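Work surface

From the general reference pages, Furniture and Fittings section

A work surface, also called a worktop, benchtop or tabletop depending on the setting, is the flat upper part of a table, bench, counter or desk on which tasks are carried out. The term covers both the top itself and, in looser use, the whole piece of furniture. Work surfaces are found in kitchens, offices, schools, workshops, laboratories, shops and packing rooms. They are made from wood, wood-based panels, stone, metal, glass, ceramics and many kinds of plastic, alone or in layers.

Contents
1 Terms
2 History
3 Materials
4 Color and finish
5 Size and height
6 Wear and damage
7 Care and repair
8 Disposal and reuse
9 See also

Terms

The words used for a work surface vary by trade and region. In American kitchens the usual word is "countertop," while "worktop" is the common British form. "Benchtop" is used in laboratories and workshops, and is also the everyday kitchen word in Australia and New Zealand. "Tabletop" is the most general term and applies to dining and office furniture as well.

The layer that takes the wear is called the face. The layer under it, if there is one, is the core or substrate. A thin sheet glued to the underside is known as a backer or balancing sheet. The narrow strip that closes the side of a panel is the edge band, and a raised strip along the wall side of a counter is an upstand or backsplash.

History

The earliest work surfaces were flat stones and split logs. Framed tables with plank tops were known in ancient Egypt, and stone and marble tops were used in Greek and Roman homes. In medieval Europe many tables were loose boards laid over trestles, which could be cleared away after a meal or a day's work. The fixed table with a joined frame became more common as rooms were given over to single uses.

Trades developed tops suited to their own work. Butchers used thick blocks of end-grain wood, which hold up well to chopping. Bakers preferred marble or smooth close-grained wood. Joiners' benches had heavy tops with holes for pegs and a vise at one end. Tailors worked on broad, low boards where cloth could be spread out flat.

Sheet materials changed the picture in the 20th century. Plywood, and later particleboard, made it possible to produce wide, flat panels that did not need to be joined from planks. Decorative laminate, made by pressing layers of resin-soaked paper under heat, gave these panels a hard face at a low price. Linoleum, stainless steel and ceramic tile were also widely used. Solid surface materials, which mix mineral filler with acrylic or polyester resin, came into use in the second half of the century, followed by engineered quartz.

Small makers often served a single region. The Sutter works at Merkalham began by making school desks and later moved into bench tops for classrooms and light industry. Its main range was sold under the name Heltitix and was offered in white, gray and a dull green. The 517 bench, the best known model in the range, had a removable top that could be turned over when one face was worn out. A second workshop at Odthorpe cut tops to order and handled repairs. Reversible tops of this kind dropped out of favor as replacement panels became cheaper, although older ones are still found in use.

Materials

Solid wood is warm to the touch, easy to repair and kind to tools. It swells and shrinks across the grain as the air becomes damper or drier, so a wide top must be fixed to its frame in a way that allows movement. Slotted brackets and wooden buttons are the usual methods. Maple, beech and oak are common choices. Softer woods such as pine dent easily but are cheap to replace.

Wood-based panels move much less. Plywood is strong for its weight and holds screws well. Particleboard is heavier and weaker, and swells badly if water reaches the core. Medium-density fiberboard has a very smooth surface and takes paint well. All three are often used under a harder face.

Laminate is the most common face for low-cost work surfaces. It resists stains and light knocks, and can be printed or textured. Its weak points are the joints and edges, where moisture may get in, and its poor tolerance of very hot objects.

Stone tops are hard and heavy. Granite resists scratches and heat but usually needs sealing. Marble is softer and is marked by lemon juice, vinegar and other acids. Slate is dense and was once the standard top in many teaching laboratories.

Stainless steel is used where frequent washing is needed, as in restaurant kitchens. It does not stain easily, but it shows fine scratches and can be noisy. A board fixed to the underside deadens the sound.

Glass is easy to clean and does not absorb liquids. Tempered glass is used for safety. It shows fingerprints and feels cold, and small hard objects slide on it.

Color and finish

Color affects how easily a person can see what is on a surface. A pale top reflects light upward and makes dark items easy to pick out, so white and light gray are common in sorting, inspection and packing work. A dark top has the same effect for pale items. Jewelers and watch repairers often lay down a mat of a contrasting color for this reason.

Very glossy finishes can throw glare into the eyes, above all under strip lights or near a window. Matte and satin finishes scatter the light and are easier to work over for long periods. They can hold more dirt in their texture, however, and may need a brush to clean fully.

White shows marks more plainly than most colors. Gray specks, rubbed patches and fine lines that would be lost on a patterned top stand out on a plain one. Some buyers see this as a fault; others prefer it where dirt needs to be noticed and wiped away.

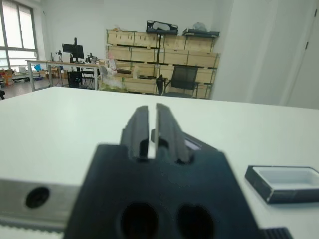
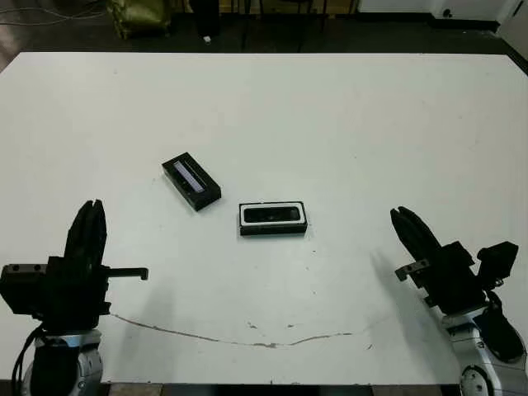
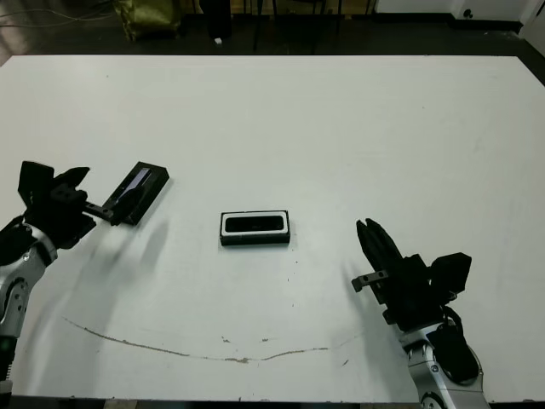
White work surfaces. In the second picture, scuffs, gray specks and a long thin line show on the tabletop, with two small black boxes near its center.

Size and height

The right height for a work surface depends on the task and on the person. Fine work, such as drawing small parts or mending jewelry, is best done on a fairly high surface that brings the object closer to the eyes. Heavy work, such as kneading or planing, calls for a lower one so that the weight of the body can be used. Writing and typing fall between the two.

Depth is limited by reach. Items used all the time should sit within the sweep of the forearm, and those used less often within the reach of the full arm. Anything farther away makes the user lean forward. Tables used from both sides can be deeper than those set against a wall.

The Heltitix catalog divided its tops by use. Narrow tops, 420 mm deep, were meant for reading and for small equipment along a wall. Deeper tops were sold for group work and assembly. Buyers could choose from seven lengths, and legs were sold separately.

Adjustable frames let one surface serve several users. Some are moved by a crank, some by a gas spring and others by an electric motor. Simpler types use a pin that drops into one of a row of holes. On an uneven floor, screw-in feet are turned until the top is level.

Wear and damage

Most damage to work surfaces falls into a few groups. Scratches are caused by sharp tools, grit and the dragging of heavy objects. Dents and chips come from impact, and are most common at corners. Stains are left by inks, oils, dyes and strongly colored foods. Heat can blister laminate, scorch wood and crack glass.

Cracks may be confined to the face or may run through the whole panel. A surface crack in laminate often starts at a cutout or inside corner, where stress builds up. It may also follow a joint in the core below. Long curved lines are harder to read, and a deep scratch can look much like a crack until a fingernail or a thin card is drawn across it. A torch held low to the surface also helps to show depth.

Sagging takes place when a long top is left without support in the middle. Particleboard is the most prone to it. Doubling the thickness of a panel makes it far stiffer — eight times so, if the material is the same and the layers are firmly joined — but a rail fixed beneath the top is usually cheaper.

Care and repair

Routine care is much the same for most materials. Dust and crumbs are removed first, then the surface is wiped with a damp cloth and a little mild soap, and dried. Scouring powder dulls laminate and glossy plastics. Bleach can discolor metal and should be rinsed off. Oiled wood needs fresh oil from time to time, with the surplus wiped away after 10 minutes or so as the maker directs.

Scratches in solid wood and solid surface materials can be sanded out. Those in laminate cannot, though colored filler paste will hide small ones. Loose edge banding is glued back with contact adhesive or, if it is the iron-on type, with heat. Chips in stone are filled with tinted resin.

A temporary cover is often the simplest protection. Cutting mats, paper sheets, rubber mats and trays are all used in this way. Felt pads under equipment prevent rubbing, provided that grit is kept out from under them.

Disposal and reuse

Solid wood and stone tops are often reused, either whole or cut down for smaller pieces. Metal tops are recycled as scrap. Laminated panels are harder to deal with, as the layers are glued together and are not easily separated. Many are burned for energy or sent to landfill. Sound panels can be cut into shelves, drawer bottoms or backing boards, and damaged edges trimmed away in the process.

See also

Bench
Countertop
Desk
Drawing board
Laminate
Trestle table
Workbench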